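Wurkville Makers Board > Robotics > Learning and data

Thread: how many demos before you stop? bowl pickup, going in circles

gellow_fan
Posted 9:14 pm
Ok so. Doing teleop demos for a single arm, pick up bowl, put bowl down, different spot each time. Have 186 good ones kept. Policy trains fine, loss looks lovely, then on the real thing it hovers next to the rim and just sort of thinks about it. Grabs it if I put the bowl near the middle. Anywhere out to the right, no go.
Do I just keep recording? Or is it the demos themselves. Kinda sick of it tbh.

mossback
Posted 9:22 pm
What's your start pose. Same every time?

gellow_fan
Posted 9:25 pm
Same yeah. Home, then go.

mossback
Posted 9:31 pm
There's your problem, or half of it. It's never seen itself 3 cm off the rim and needing to fix it. Start some episodes from bad places. Start some right where it stalls.

Campos
Posted 9:40 pm
Disagree. 186 is nothing. We did 403 for a mug and it was still rubbish at the far side of the table, went away when we did more. Boring answer but just record more before you get clever.

mossback
Posted 9:43 pm
403 of the same thing is one demo 403 times mate

Campos
Posted 9:44 pm
They werent the same thing. Read the post.

Rhiannon Nicholas
Posted 9:58 pm
You're both a bit right. Can you show us the setup from the fixed camera? Not the wrist one. Wrist one tells me nothing about where the bowl sits relative to the table.

gellow_fan
Posted 10:06 pm
Yep gimme a sec. One from tonight's batch, bowl out on the right, tilted, just off the wood. It's the tan one, I've got a grey one too but haven't put it in the set yet.

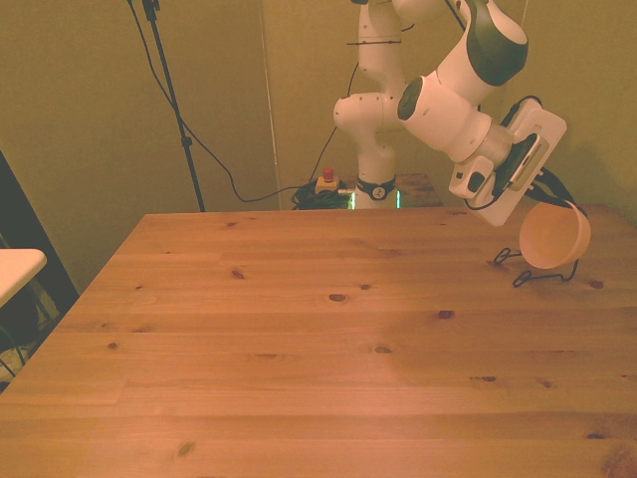
Rhiannon Nicholas
Posted 10:19 pm
Are you holding the bowl level at the end of the episode or letting go however it lands? If half your demos finish on an angle and half finish flat, the model averages them and you get mush. Pick one. Write it down. Then go back and chuck out the ones that don't match, even if it hurts.

gellow_fan
Posted 10:24 pm
...however it lands. Mostly. Some I straightened up. Didn't write down which.

Rhiannon Nicholas
Posted 10:26 pm
Then that's an evening of watching replays, sorry. Double speed helps.

besell_dan
Posted 10:37 pm
Also glare. Any shiny finish on the table will do weird things with the colour of the bowl depending where it is. I put a matte cloth down and got a lot back for free.

Campos
Posted 10:41 pm
Don't put a cloth down, then it only works on cloth. Vary the lights instead. Lamp on, lamp off, blind up, blind down.

besell_dan
Posted 10:45 pm
Depends what he wants it for? If it's one bench forever then who cares

gellow_fan
Posted 10:50 pm
One bench for now. Club demo in October, then we'll see.
What about the cables, do you all clear loose wire off the table before each episode or leave it? I've been inconsistant about that as well.

mossback
Posted 10:53 pm
Leave it. Move it about. If it's always in one spot the model uses it as a landmark, had that happen with a roll of tape. Took the tape away and the arm went to the moon.

Rhiannon Nicholas
Posted 10:59 pm
I'd clear it, personally. Snag risk near the gripper. Get your clutter from stuff that can't wrap around a finger. Sponge, box, whatever.

mossback
Posted 11:01 pm
Fair on the snagging. Ok sponge.

gellow_fan
Posted 11:08 pm
Right so plan. Cull first. Then 60 new ones, all on the right hand side, bad start poses, finish flat, lights mixed up. Sponge. Train again overnight and see.

Campos
Posted 11:10 pm
60 wont do it but ok

besell_dan
Posted 11:15 pm
What frame rate are you logging at, and are you trimming the dead bit at the start? Mine had a second or so of me finding the pedal on every single one. Policy learned to sit there.

gellow_fan
Posted 11:17 pm
oh no
Not trimming. Theres a pause on all of them while I get my hand on the leader arm.

besell_dan
Posted 11:18 pm
Trim first, before you record anything else. Could be your hovering as well, if you pause beside the rim to line up. Check for that.

gellow_fan
Posted 11:22 pm
I do pause. I absolutely pause. Ok trimming script tonight, cull tomorrow, will post numbers when its done.

Rhiannon Nicholas
Posted 11:30 pm
Keep the untrimmed copies. Separate folder.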